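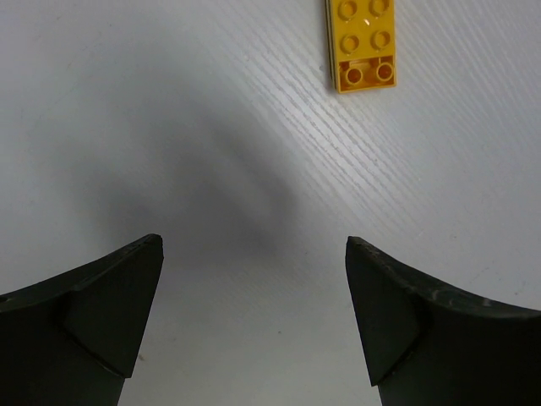 Figure 1. View from the wrist camera, open fingers, yellow brick in front of the fingertips.

Practical 4: Comparing two gripper fingers with the wrist camera

Course handout, Robot Handling, Plestasmont
Prepared by Gebhard Hubmann and Sólveig Brynjólfsdóttir

In this practical you will work with the same arm as before, but you will change the fingers. We have two sets. The first set is the pointed one, printed in dark plastic, which you see in Figure 1. The second set is the flat Nijs pair with rubber pads. Both sets fit on the same Zelico gripper and use the same screws, so please keep the screws in the small tin.

The question of the practical is simple to say: which fingers are better for a toy brick, and how much of the answer comes from the camera? The second half of the question is usually forgotten in the reports. Please do not forget it.

1. What to look at before you move anything

Open the gripper fully and look at the live picture. With the pointed fingers you should find both tips in the lower part of the picture, one left and one right, at nearly the same height. If one tip is clearly higher, the finger is not seated well and you must mount it again.

Then look at the shadow. The arm stands between the lamp and the table, and in Figure 1 it makes a wide grey area between the fingers and over the middle of the table. The edge of this shadow is soft. Last year the group of Sándor Lakatos used a fixed brightness threshold to find objects on the table, and the program reported the shadow as an object many times. For a yellow brick on a pale table it is safer to work with colour. Small dark specks on the table can also be found by a threshold, so set a minimum area.

Also notice that the brick in Figure 1 is not complete in the picture. The upper end is outside. If you calculate the centre of the yellow area, you get the centre of the visible part, and this is too near to the gripper. Raise the arm or move it forward until the whole brick is visible, and only then calculate.

2. Orientation of the brick

The brick in the figure points away from the gripper with its long side, and it is slightly tilted. The pointed fingers touch only a small part of the side wall, so a small angle error may turn the brick during closing. The flat fingers touch more, but they need more free space on both sides. Write down the angle before closing and again after lifting.

3. Procedure

Start the controller with the Flestine profile. Set the closing speed to 2,000 steps per second for the first series and 3,000 for the second. Do not change the force limit between the series.

Do the same start positions with both finger sets. Tín Văn has put the position list in the course folder.

Save one camera picture before each attempt, also for the attempts which fail – we need these most.

4. Report

Two pages for each pair of students. Give the table of results, one picture with your detected outline drawn on it, and a short text about the errors. If you think the camera should be mounted differently, say where and why.

Questions about the controller go to Sơn Tôn, room 361. The reports are due at the end of July.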